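SMALL TOWN, BIG PUMPKINS

A weekend at the Pullville Fall Fair, one butter tart at a time

I'd been in Pullville for 9 minutes when a goat ate my parking stub. The girl on the other end of the rope laughed so hard she had to sit down on a hay bale, and I decided right then that I was going to like this fair!

It's not the Royal, and it doesn't try to be. There's one barn, one ring, a midway with 4 rides and a community hall that smells of dill and floor polish. But 3000 people come through the gate every October (the town has fewer than half that), and I think I stood behind most of them in the lineup for perogies.

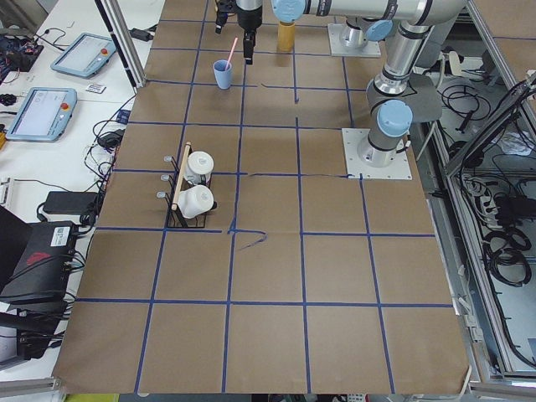
The preserves table is a blood sport

I grew up thinking jam was jam. Then I watched two judges spend a quarter of an hour over a single jar of Saskatoon berry, holding it up to the window, tapping the lid, whispering. Red ribbon, in the end. The woman beside me let out a breath she'd been holding since breakfast and said the set was too loose anyway.

My own favourite was a pickled beet from a farm out Skerthorpe way, sharp and a bit gingery. 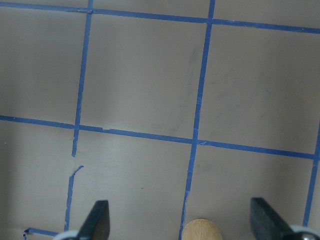
I bought a jar, ate half of it in the car with my fingers and went back for another, but they'd sold out by then. Serves me right. I consoled myself with a lamb flatbread from the Aksoy truck, parked behind the horse barn, where you can eat leaning on the rail and watch the heavy horses getting their tails braided.

Stay for the evening

Most of the out-of-towners head home after the pumpkin weigh-off. Don't! The fiddlers start at 7 p.m., the kids fall asleep in wagons, and somebody's grandpa will ask you to dance. Mine was very good and I was not.

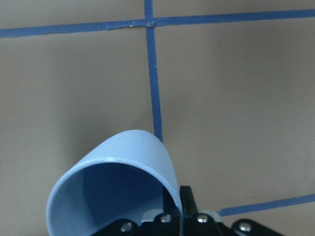 Blue tape on a beige surface.

Gate admission is $35 for a family, parking included. Bring cash, and hang on to your stub.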